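Packing a Storage Bin with Boxes and Soft Cases

Applies to open-top plastic bins kept on the floor. Last revised 19 August 2021.

Set the bin on a flat floor with clear space on at least one side. Carpet is fine. Keep a table within reach for small items, and do not use the bin itself as a sorting area.

Cardboard boxes go in first. Stand them upright with the closed flaps on top and the printed or labeled side facing out. Push each box against its neighbor before adding the next. If a box leans, take it out and turn it a quarter turn.

Padded cases and bags go in after the boxes. Close all zippers, tuck in the straps, and press the air out from the bottom toward the opening. Hold a soft case at both sides when moving it. A case lifted by one corner sags and tends to catch on the bin's rim.
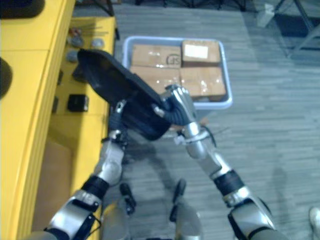 Lower the case on its narrow edge, between the boxes and the bin wall. It should slide down under light pressure. If it has to be forced, lay it flat across the boxes, provided the lid still closes.

Small loose items stay on the table until the bin is full. Put them in a pouch or a lidded box of their own. Stones, sticks and similar craft supplies should not share a pouch with electronics.

Write the contents on a card and tape it to the short end of the bin. In the Cosalham storeroom the cards are numbered, and the list is kept by Charmaine Mnguni. Bins without a card are opened and repacked in March.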